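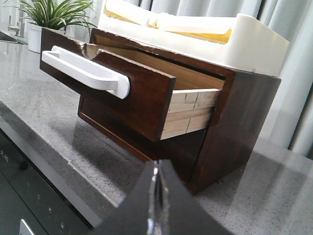

4 成色描述的语言结构与评级偏差

4.1 语料与术语界定

本节分析二手木质家具交易中的成色描述文本。所用语料取自Claltora平台小型收纳类目，经去重后保留261条商品描述，其中71条由Bustarier旧货市场的摊主代为撰写，其余由个人卖家自行填写。两类文本在篇幅、用词和句式上差别明显，下文除特别说明外均分别讨论。

“成色”一词在中文交易语境中原指金银的纯度，后引申为旧物保存状况的综合判断。用于家具时，该词至少涉及三种性质不同的信息：一是表面状态，包括漆膜、贴面与边缘的完整程度；二是结构状态，包括榫接、胶合与滑轨的稳固程度；三是使用痕迹，即与功能无关但可以被察觉的变化，如气味、色差和轻微变形。现有文献多将三者合并为单一等级，由此产生的问题在第2节已有说明，此处不再重复。

本文把描述文本中对物品状态作出判断的最小片段称为“状态陈述”。一条状态陈述由部位词、现象词和程度词组成，三者均可省略。例如“抽屉上沿有点掉漆”中，“抽屉上沿”为部位词，“掉漆”为现象词，“有点”为程度词。“正常使用痕迹”一语部位与程度俱缺，仅保留一个高度概括的现象词，本文称之为“悬空陈述”。悬空陈述在语料中出现频繁，是评级分歧的主要来源之一，详见4.4节。

4.2 现象词的层级

对现象词的归类依据漆工与木工行业的通行用语，同时参考了卖家的实际写法。表面损伤依深度可分为四级：失光、划痕、漆膜剥落、基材缺损。失光只涉及漆膜最外层的光泽变化；划痕可见线状凹陷，但未穿透漆层；漆膜剥落已露出下层木材；基材缺损则伴有木纤维的撕裂或缺失。图3所示抽屉面板上缘靠近中部的位置，深色漆面已经剥离，露出较浅的木色，边缘粗糙起刺，按上述标准归入第四级。

卖家用语与这一分级并不对应。“磕碰”一词可以覆盖从第二级到第四级的全部情形，“掉漆”在字面上对应第三级，但在实际文本中同样被用来指称基材缺损。反方向的误用较为少见：极少有卖家把单纯的失光写成“磕碰”。误用呈现出稳定的方向性，即倾向于以较轻的现象词指称较重的损伤。Katayama在前期访谈中将其归因于卖家对买家阅读顺序的预期：买家先浏览标题与价格，再查看状态说明，较轻的用词可以避免其在第一步便离开页面。本文认为这一解释成立，但不完整。市场摊主并不依赖标题吸引浏览，其文本中仍存在同样的倾向，只是幅度较小。

另一种可能的解释是词汇供给不足。普通话日常词汇中缺少专指“木纤维撕裂”的常用双音节词，“劈裂”“起刺”“崩口”等词带有行业或方言色彩，个人卖家较少使用。摊主文本中“崩口”一词的使用比例高于个人卖家，与其误用幅度较小的事实相一致。若词汇供给是主要因素，则在发布页面提供现象词备选列表应能减少误用；若策略性考虑是主要因素，则该措施收效有限。4.5节的对照结果支持前一种判断，但不能排除两种因素并存。

4.3 部位词的省略与补足

部位词的省略比现象词的误用更为普遍。卖家在撰写时通常面对实物，对“哪里”的问题不言自明，转换为文字时便容易遗漏。在多部件家具中，省略部位词的后果较为严重：同样一处漆膜剥落，出现在柜体背板上几乎不影响价格，出现在抽屉正面则影响明显。

本文将小型收纳家具的表面划分为正面、侧面、顶面、背面、底面与内部六个区域，并对正面作进一步细分。正面细分以抽屉或柜门的开启构件为参照点。开启构件分为附加式与切削式两类，前者如横向杆状拉手，后者如图4中抽屉正面靠近上缘的半圆形指扣缺口。两类构件附近的磨损形态不同。附加式拉手与面板之间存在间距，手指一般不直接接触漆面，磨损多见于固定点周围；切削式缺口则由手指反复触及边沿，漆膜变薄多呈带状分布。卖家在描述切削式缺口附近的磨损时，往往使用“把手处”这一说法，尽管该处并无独立的把手。编码时统一归入“开启构件周边”。

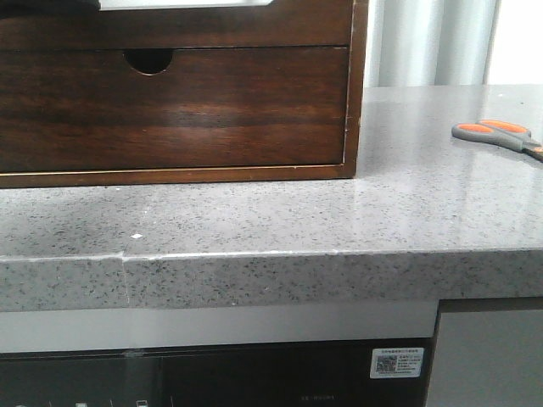

部位词的补足主要依靠上下文推断。编码规则如下：同一句内前置名词可作部位词者，直接采用；跨句时，仅在两句之间没有出现新的部件名称的情况下沿用前句部位；仍无法确定者记为缺省，不作猜测。规则看似宽松，实际执行时仍有不少争议，集中在“边”“角”“沿”三个单字上。“边”可指面板边缘，也可指“旁边”；“角”可指柜体外角，也可指抽屉内角；“沿”在部分方言区与“边”同义，在另一些地区则专指水平方向的上缘。第一轮编码中，两位编码员对这三个字的判断差异较大，经讨论后增补了一份用例对照表，第二轮一致性有所提高。

需要指出，描述文本中的方位词同样存在参照不一的问题。“左侧”既可以站在使用者面对家具的角度理解，也可以从家具自身的朝向理解。中文家具说明书多采用前者，旧货行业口头用语则两者混用。Bustarier市场摊主中年长者偏好后者，访谈时有摊主表示“柜子的左手”与“人的左手”是两回事，交货时常为此多费口舌。语料中凡涉及左右而无法判定参照者，均只保留所在面，不保留左右信息。

4.4 程度词与评分

程度词的编码采用序数量表。“几乎看不出”“极轻微”为最低级，“有点”“些许”“轻微”次之，“明显”“较重”为第三级，“严重”“很大一块”为最高级。卖家极少使用最高级程度词，凡使用者多同时附有“介意勿拍”一类的免责语句。这类语句本身不提供任何状态信息，但对读者评分影响显著：在其他条件相同的描述中，附有免责语句者得分偏低。

评分实验由Huaranga主持。受试者阅读去除价格与照片的纯文本描述，以100分为满分，对物品的整体保存状况打分，80分以上者视为“可直接使用”。采用这一阈值的理由是，Claltora平台的旧版评级规则即以此为界，便于与历史数据比较。受试者在阅读前未接受术语培训，以便反映一般买家的理解水平。每位受试者的阅读顺序随机生成，中途设一次休息，全部评分在一次访问中完成。

结果显示，悬空陈述的得分离散程度高于任何一类完整陈述。受试者对“正常使用痕迹”的理解差别很大，部分受试者将其视为接近全新，另一部分则认为该语是卖家隐瞒损伤的信号。两种理解在年龄与性别上没有系统差异，但与是否有过二手交易纠纷的经历相关：有纠纷经历者给出的分数更低。这表明悬空陈述的意义在相当程度上取决于读者的交易经验，难以作为稳定的评级依据。

完整陈述中，部位词对得分的影响大于程度词。“正面有明显划痕”与“正面有轻微划痕”之间的分差，小于“正面有轻微划痕”与“背面有轻微划痕”之间的分差。这一结果与部分平台以程度词为核心的评级设计相抵触。若评级目的在于预测买家满意度，则应优先要求卖家填写损伤部位，其次才是程度。

结构状态的陈述数量较少，但对得分的影响最大。只要文本中出现“晃”“松”“卡”“拉不动”等词，得分即大幅下降，无论其前是否有弱化程度的修饰语。“抽屉稍微有点卡”一句包含两个弱化成分，得分仍低于多数仅描述表面损伤的文本。受试者在事后说明中多次提到，表面损伤可以接受，功能不畅则意味着需要维修，而维修成本在购买前无法估计。

4.5 填写界面的影响

为检验4.2节提出的词汇供给假设，本文在Faltness发布工具中设置了两种填写界面。对照界面为单一文本框，实验界面在文本框之前增加一组可勾选的现象词与部位词，卖家勾选后系统自动生成句子框架，卖家可自由修改。两种界面均不强制填写任何项目。

实验界面下，以较轻现象词指称较重损伤的情形有所减少，“崩口”与“缺损”的使用增加，部位词缺省减少。程度词的分布在两种界面下没有明显变化。由于勾选项中未包含程度词，这一结果可视为间接的对照：提供词汇的项目有改善，未提供词汇的项目则维持原状。悬空陈述没有随之消失，许多卖家在完成勾选之后，仍在末尾补写“其他为正常使用痕迹”。此时该语的作用近似于收尾套语，受试者对其敏感程度也低于单独出现的场合。

实验界面的代价是填写时间延长，且有一部分卖家中途放弃。放弃者多集中于单价较低的物品，说明填写负担与预期收益之间存在权衡。Tello地区的试点采用了折中方案，仅保留部位勾选而取消现象勾选，该方案的数据仍在整理，本文不作报告。

4.6 局限

上述分析有以下限制。语料限于小型收纳家具，未涉及桌椅、床架等承重类家具，后者的结构陈述比例可能更高，本节关于部位词与程度词相对权重的结论未必适用。评分实验去除了照片，而实际交易中文字与照片共同构成判断依据，文字的误用可能被照片部分抵消，也可能因照片角度有限而被放大。此外，损伤的四级划分以不透明或半透明漆面为前提，对蜡油处理或未涂饰的木材，第一级与第二级之间的界线难以确定，编码时此类物品的失光与划痕合并处理。

摊主代写文本的作者归属也带有不确定性。同一摊位的描述可能出自多人之手，沿用旧文本再作改动的情形较为常见，部分句子在不同物品之间逐字重复。去重程序只处理整条重复，未处理句子层面的重复，因此摊主文本的词汇多样性可能被低估。后续工作拟以句为单位重新抽样，并把同一摊位的文本作为聚类处理。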